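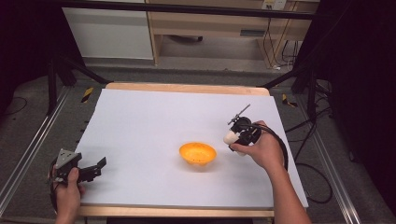
Skuver Quarterly, Issue 42

The Bowl

Naima Fawzy had moved the bowl seventy times before lunch, and the number bothered her only because the screen by the door kept it for her. Seventy, in green. At the old job she'd sorted returned kitchenware for Lusten and no one had kept track of anything except the clock.

You held the grippers by their handles, one in each fist, and you did the job with them as if your fingers had been taken away. Reach, close, lift, put down. The cables dragged at your wrists. By ten each morning the heel of her right hand ached.

"You're teaching it," Houda Soliman liked to say. Houda had come across from Lusten too, a week earlier, and that made her the supervisor. "Think of yourself as a teacher."

"Teachers get holidays," said Naima.

The company was called Prudedus and it had the top floor of a building near the train yards. In March they'd all been brought up in the lift and given a sandwich and a talk. The man who gave the talk used the word partner so often that Naima started hearing it as a cough. The machines would take the dull work. The people would move up to better work. Someone asked what the better work was, and he said that was the exciting part.

So far it was the bowl.

She tried to be fair about it. The room was warm, the pay was four dollars an hour more than sorting, and her back had stopped hurting. But she'd noticed that Houda had stopped saying "when we go back" and had started saying "the Kamel floor," as though the place where they'd both worked for years were a colour of paint. Kamel was what they were calling the system. It would be running down there by spring, Houda said, or else by winter.

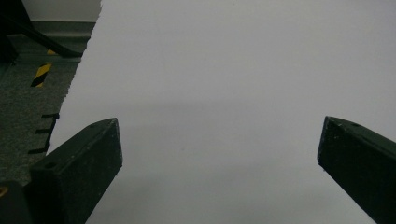 After lunch it was paper. Naima opened the grippers and waited for the tone.

"Do it the way you'd do it at home," said Houda.

"At home I'd use my hands."

"You know what I mean."

She did know, and it annoyed her. She had a way of handling paper, a little drag with the side of the thumb that she'd picked up from her mother, and there was no thumb here to do it with. Whatever the machine was learning, it wasn't that. It was learning how a tired woman gets by with two clamps.

"What happens when it's learned?" she asked.

Houda looked at the screen. "Then there'll be something else to show it."

"And when it's learned that?"

"Naima, I've got the same contract you have."

It was the first straight thing anyone had said to her on that floor. She wanted to ask how long Houda's had left to run, but the tone went, and the counter by the door had gone back to zero for the afternoon. She closed the grippers and started.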